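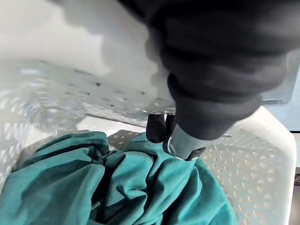

By Yiran Xue
Student project report, Intercultural Communication, spring term
Project partner: Dénes Pálfi

When Dénes and I signed up for this project we had a pretty grand plan. We wanted to find out why exchange students at Curstead College and the local students mostly eat lunch at separate tables, and then fix it by the end of April. We did not fix it. But we did learn a lot about how people talk (and don't talk) to each other in the first weeks of a semester, and I think some of it could be useful to whoever takes this course next year.

First, some background. Curstead has an exchange deal with two partner schools, Flondside and Treltstead, and every term a group comes over from each. They get a welcome dinner, a campus tour, a binder full of bus schedules, and a buddy. The buddy system is the part we looked at. On paper it's great! You fill out a form, you get matched by major, and you're supposed to meet up every week. In practice I was a buddy last year and I met mine for coffee, had a really nice chat about her brother's bakery, and then we both got busy and I mostly saw her across the library.

So our question was: what makes a buddy pair keep meeting after the first coffee?

We sent a short survey to 200 students, both exchange and local, and then did longer interviews with 11 of them. I did most of the interviews and Dénes did most of the survey work, because he is much better with spreadsheets than I am and I like talking. Each interview was supposed to take half an hour. Hardly any of them did. One went on so long we had to move out of the study room and finish in the stairwell.

The thing that came up most was invitations. Local students would say "we should hang out sometime" and mean it in a friendly, open-ended way. A lot of the exchange students heard that as an actual plan and waited for the follow-up. When it didn't come, they figured the other person had lost interest. Meanwhile the local students told us they figured the exchange student was busy with their own friends. One student from Flondside said she spent her first month thinking she had done something rude at the welcome dinner. She hadn't, as far as any of us could tell.

I found this one kind of hard to listen to, if I'm being truthful, because I say "we should hang out" constantly. I've been trying to add a time of day to it now. "Want to get noodles at six?" works a lot better.

The second thing was language, though it wasn't the way we expected. We thought people would say their English (or ours) got in the way. A few did. But more of them talked about speed and jokes. In a group of four or five locals the conversation jumps around, somebody quotes a show, everybody laughs, and by the time you've worked out what was funny they're on to parking tickets. One-on-one was fine. Groups were exhausting. Dénes, who grew up switching between languages at home, said he recognized this right away, and I wish I had asked him about it before I wrote the interview questions.

The pairs that did keep meeting nearly all had something to do together. Two of them cooked. One pair joined the climbing club. Another pair worked through Văduva, which is a board game about running a village that apparently takes an entire evening per round and has a rule book in three languages. They argued about the rules every time and they're still friends. When we asked what they talked about in the beginning, they said "the game," and that was pretty much enough.

What would we do differently? The survey was too long, for one. Almost everybody who quit partway through quit on the same page, the one where we asked them to rate a bunch of statements about "belonging." I'd cut that page completely. I'd also talk to students who never signed up for a buddy at all — we only reached people who were already at least a little interested, and that's a big hole in what we can say. And we should have done the interviews earlier. By the time we got going, people were remembering the fall through a fog of midterms.

We gave a short version of this report to the exchange office and suggested two changes: match buddies by hobby as well as major, and put a shared activity on the calendar for week three, when the welcome events stop. They liked the second one and said the first one depends on the form, which is run by a different office. Dénes has written to them and we're waiting to hear back.

Our survey questions and the interview guide are in the appendix. Feel free to borrow them, but please skip page four.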